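Ellari desk top, white, after 7 months of daily work

I bought the Ellari top in September for my work from home. I translate manuals for farm machines, so I sit at it most of the day. Before it I had an old kitchen table that was too high, and my shoulders complained every evening.

Price first. I paid 78 for the top alone from the Sumar web shop. The legs are sold apart. I put it on a Prornia leg set that I already owned, and the holes did not match, so I had to drill four new ones. The shop page says "fits most legs." I would like to know which ones they mean.

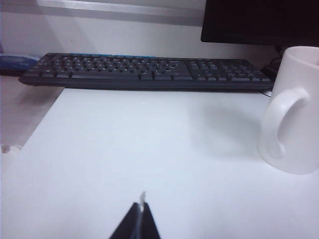
Is the white surface hard to keep clean?
Coffee rings come off with a damp cloth if you wipe them the same day, but ink from a ballpoint pen needs alcohol and some patience.

I was worried about shine, because my window is on the left and the sun comes in strongly until 11 in the morning. The top is matte and I have no trouble with it. My previous white table, a Cirillo, reflected the window so much that I closed the curtain and worked with a lamp at noon, like in a cave. In this point the Ellari is much better, and it was also cheaper.

The size is good for one person. I keep my papers on the left, the dictionary behind them, and there is still space for my arms. I would not buy it for two screens and a printer together. The printer makes the top shake a little when it pulls the paper, and I moved it to a shelf after one week.

About the edges I am less happy. They are straight and quite hard, and after some hours I feel the front one under my wrists. A friend advised me to sand it, but I am afraid to open the finish and let water inside. Now I use a folded towel — not beautiful, but it works. For the same money I think they could make the front edge round.

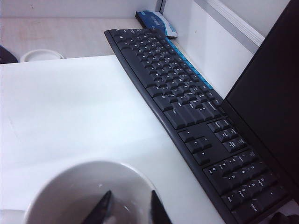 The maker says the top can carry 35 kilos. I did not test this with weights. I did once stand on it with one knee to change a light bulb, and it bent enough that I came down quickly. With normal office things it stays flat. I checked it with a ruler last month and found no belly in the middle.

The smell was strong in the first days. I kept the window open and slept in the other room, and after one week I did not notice it anymore. If you have a small apartment, please open the box when the weather is warm.

Delivery was slow but the packing was excellent, with thick cardboard on all corners. There was a small scratch on the underside, which I did not report. The paper instructions have only drawings, and one drawing shows a screw that is not in the bag. I wrote to Sumar about it and they sent me a different screw, also wrong. I used one from my own drawer.

I looked at the bigger Ellari model too, but it costs 400 with its legs and I cannot find what is better in it except the size.

Four stars from me. I take one away for the front edge and for the screws.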